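# Kotgate American Football Club: questions we get asked

Most of these come in by email between the end of one season and the start of the next. If yours isn't covered, write to the club address or speak to a coach at training.

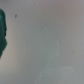
## Joining

**Do I need to have played before?**

No. About half of each rookie intake has never put on a helmet. You'll spend your first six sessions on stance, footwork and safe tackling before you take part in any full-contact drill. Players who come to us from rugby do the same six sessions, as the tackling rules are different enough to matter.

**How old do I have to be?**

Eighteen for the senior side. We don't run a youth team at present. If you turn 18 during the season you can train from your birthday, but you can't be registered for a game until the league has approved the paperwork.

**Is there a women's team?**

Not a contact one. The flag team is mixed and plays in the summer, with its last fixtures in August. Several flag players help run the sideline at senior home games.

**When is training?**

Friday evenings at Raptis Park, with kit on by 7.15 pm. There is a second session midweek during the season, and the day depends on which pitch we're given. The team app has the current one.

## Cost and kit

**What does it cost?**

Membership is paid in two instalments, one when you register and one at the halfway point of the season. It covers pitch hire, league registration and insurance. It doesn't cover away travel, which is usually split between whoever is on the coach.

**Can I borrow a helmet and shoulder pads?**

Yes, for your first season. We take a deposit and give it back when the kit comes back. You need your own boots, gum shield and padded trousers from the start. Please don't buy a second-hand helmet online without showing it to Thanasis Konstantinidis, our equipment manager, first. Old shells can be out of certification even when they look fine.

**What happens if I lose something?**

Tell Thanasis. A lost chin strap is no trouble. A lost helmet comes out of the deposit.

## Game day

**Where are home games played?**

Also at Raptis Park, on the main pitch behind the pavilion. Kick-off is normally 2 pm. Gates open an hour before that.

**Do I need a ticket?**

No, entry is free apart from the Pivberg game. We sell tickets for that one because the ground has a limit on numbers and we reached it two years running. The record is 1430, set the last time Pivberg came here. A typical league game draws far fewer, some 715 on a dry afternoon in a good season.

**Why is the Pivberg game such a big deal?**

The two clubs started in the same year and shared a coach for their first few months. Pivberg won the early meetings heavily. We didn't beat them until Boonmee Jaidee ran back a kick-off in the last minute, and older supporters will tell you about it at length if you stand near the tea hut. He now coaches our running backs.

**Is there parking?**

A little, off the lane by the pavilion. It's full by 1 pm on game days. The bus from the station stops at the top of the lane and it's a short walk down. Please don't park on the verge opposite the houses.

**Can I bring a dog?**

Yes, on a lead and behind the rope.

**I don't know the rules. Will I be lost?**

Possibly for the first quarter. The programme has a page on downs, penalties and scoring, and our announcer explains the flags when the referee's microphone is working.

## Fixtures and results

**What happens if a game is called off?**

The home club decides by 9 am on the day and posts it on the app. Games lost to weather are replayed if both clubs can find a date. If they can't, the league records a tie. We had one of those at Grondeo last season, when the pitch was under water.

**How do the play-offs work?**

The top two in the division go through. If teams finish level, their results against each other are looked at first, then points difference in those games. We missed out to Grondeo that way, with the same record and a worse score over the two meetings.

**Are games filmed?**

Home games are filmed from the pavilion balcony for the coaches. Registered players get a link early the following week. We don't stream live.

**Can I see old results?**

They're on the archive page, apart from the first three seasons, which are patchy. If you have programmes or scorecards from then, we'd like to copy them.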